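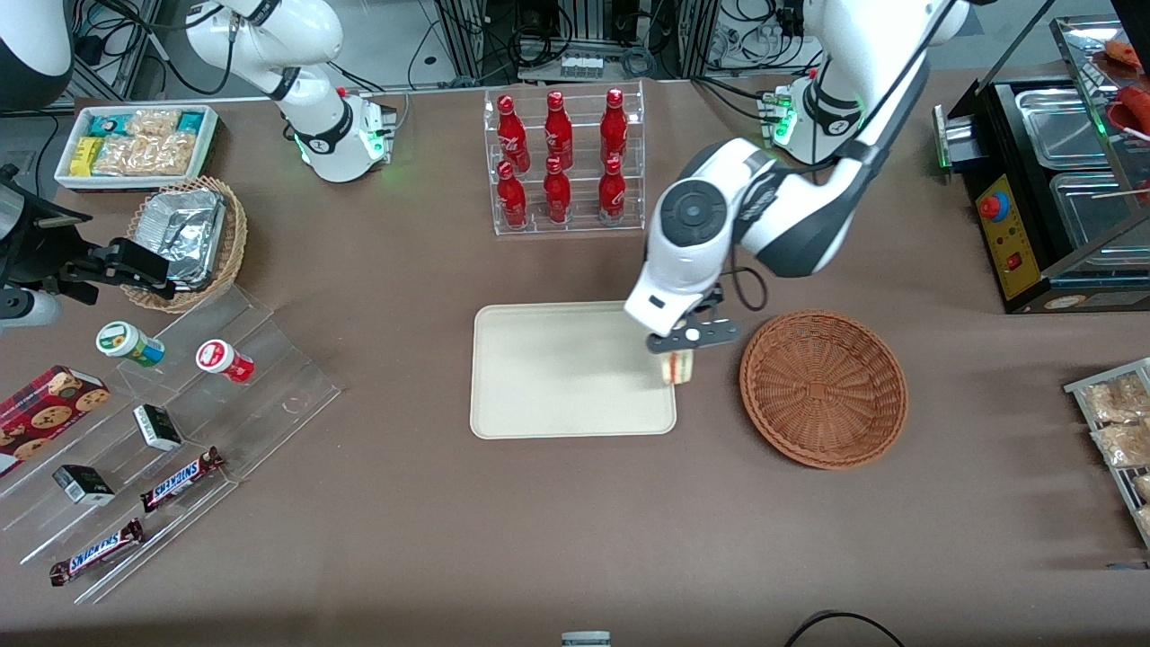

Shahla Arabzadeh
Monitora del club de robótica de Sandstead

El mostrador de Vida: galería del proyecto
Publicado el 7/12/18

¡Por fin tengo un rato para poner al día la galería! Llevaba desde noviembre prometiéndoselo a las familias (y a los del club, que me lo recuerdan cada vez que entro por la puerta). Para quien llegue de nuevas: este curso el grupo de mayores está montando un mostrador de comida atendido por dos brazos, y con él nos hemos apuntado al reto de servicio de Gullum, que se celebra en Neltedville. El proyecto se llama Vida. El nombre lo eligieron ellos por votación y yo no me metí, aunque mi favorito era otro y todavía me duele un poco.

La prueba se explica rápido. Llega un pedido, el robot busca cada producto, lo coge sin estropearlo y lo deja en la bandeja del cliente. Luego te pones a hacerlo y descubres que una chocolatina, un tarro y una bolsa de aperitivos no se parecen en nada cuando los tienes que agarrar con dos dedos rígidos.

La porción envasada, justo encima de la bandeja beis
Es el producto que más guerra nos ha dado. Dentro del club hay dos bandos, los que la llaman sándwich y los que la llaman tarta, y no pienso resolverlo yo. El envase transparente resbala, y si la pinza aprieta de más la porción se aplasta, así que le bajamos la fuerza y le pedimos que cierre despacio. Las primeras versiones del programa cerraban de golpe y aquello era una carnicería de migas.

Lo de soltar también tiene su ciencia. Al principio el brazo abría los dedos demasiado arriba y la porción caía como caía. Ahora el programa baja hasta quedarse muy cerca de la bandeja, espera un instante y abre. Parece una tontería, pero esa espera nos costó una tarde entera de discusión: unos la querían más larga para que el brazo dejase de vibrar, otros protestaban porque en Gullum el tiempo puntúa. Ganó la espera, de momento. Ya veremos qué opinan cuando se pongan a cronometrar en serio.

Las botellas rojas, en su expositor de dos niveles
Me encantan, qué queréis que os diga, quedan preciosas ahí detrás. Para cogerlas hay que entrar con cuidado porque están bastante juntas y el brillo del plástico transparente del expositor le complica la vida a la visión. Probamos a agarrarlas por el cuello y por el cuerpo. Por el cuello sale mejor, siempre que el brazo llegue recto; si llega torcido, empuja a la vecina y ya tenemos dominó.

Las de la fila de atrás son otro mundo. El codo pasa muy justo y hay que pensar la trayectoria entera antes de moverse. El grupo que lleva esa parte ha llenado media libreta de dibujitos de brazos vistos de lado, y os juro que algunos dan para enmarcar.

Chocolatinas, cajitas verdes y galletas
El expositor escalonado lo propusieron las de segundo año y al principio me pareció una complicación innecesaria. Me equivoqué. Con los escalones cada cosa tiene su sitio, y los Snickers se leen estupendamente desde arriba, que para el reconocimiento nos viene de maravilla. La caja de galletas de cuadros rojos es la favorita de todo el mundo por motivos que no tienen nada que ver con la robótica.

Los tarros pequeños tumbados son el ejercicio difícil de la semana. Un tarro de pie lo coge cualquiera, pero tumbado rueda, y si rueda hay que volver a mirar dónde ha ido a parar antes de cerrar la pinza. Tenemos un trozo de código dedicado solo a eso, con un nombre que no voy a reproducir en una página que leen las abuelas.

Los cestos de mimbre
El redondo que está junto a la bandeja nos sirve de destino alternativo: según el pedido, el producto va a la bandeja o va al cesto. Tiene truco, porque el borde es más alto y el brazo debe salir por donde entró. En las primeras pruebas se lo llevaba enganchado de paseo por la mesa, para gran alegría del público.

El otro cesto, el del recipiente con papel de aluminio, es territorio del segundo brazo. Coger algo que refleja tanto la luz y que además está inclinado es de nivel avanzado y vamos poco a poco. La idea es que los dos brazos acaben trabajando a la vez en el mismo pedido sin estorbarse. Ahora mismo se turnan, muy educados ellos, y el cliente se desespera.

El calentador y la zona de la derecha
La máquina negra con las bandejas metálicas la queremos usar en la segunda fase, cuando los productos sencillos salgan bien sin ayuda. De momento los alumnos se han aprendido dónde está el botón rojo y azul de emergencia, que es lo primero que enseño a cualquiera que se acerque a esta mesa. Da igual que vengas a programar, a mirar o a traer la merienda: antes de nada, el botón.

Con las salchichas en palo de la vitrina hay un debate abierto. Un grupo quiere incluirlas ya en la demostración y otro dice que con las puertas de cristal no hay manera. Se admiten apuestas.

Los cables
Sí, hay muchos. Al fondo están la estructura gris, los equipos y la regleta, y detrás de cada uno de esos cables hay alguien del club que sabe adónde va (o eso me aseguran). Hemos empezado a etiquetarlos por los dos extremos y llevamos los de alimentación terminados. Los de datos, para después de las fiestas.

Cómo vamos de cara a Gullum
El objetivo que se pusieron en noviembre era preparar 50 pedidos seguidos sin tocar el robot. No hemos llegado. La mejor tanda se quedó en 8, y el noveno se fue al traste por una bolsa de aperitivos que la pinza cogió por una esquina. Aun así hubo aplausos, y a mí me pareció un resultado precioso para un grupo que al empezar el curso no había movido un brazo en su vida.

Para la competición hay que presentar además un cuaderno con los fallos y lo que se hizo con cada uno. Lo está redactando todo el equipo y va creciendo a un ritmo que asusta; alguien ha propuesto llegar a 100 fallos documentados y hacer una fiesta. Yo he dicho que sí sin pensarlo demasiado, y ahora sospecho que están fallando a propósito.

Cosas que necesitamos
Envases vacíos y limpios, sobre todo transparentes y de formas raras. Cajitas pequeñas de cartón. Otro mantel liso, parecido al marrón que tenemos en la mesa, para poder lavar uno mientras usamos el otro (el brillo de la mesa sin tapar volvía loca a la cámara y no queremos volver a aquello). Y si a alguien le sobra un expositor como los nuestros, que nos escriba, por favor, que nos hace muchísima ilusión ampliar la tienda.

Para ver a Vida trabajando podéis pasaros por el taller de Sandstead en el horario habitual del club. Avisad antes en el mostrador de entrada y os acompañamos hasta la mesa. Quien quiera venir con nosotros a Neltedville, que me lo diga cuanto antes, porque tengo que cerrar la lista del autobús y todavía me faltan autorizaciones firmadas.

¡Un abrazo y gracias por pasaros por la galería!
Shahla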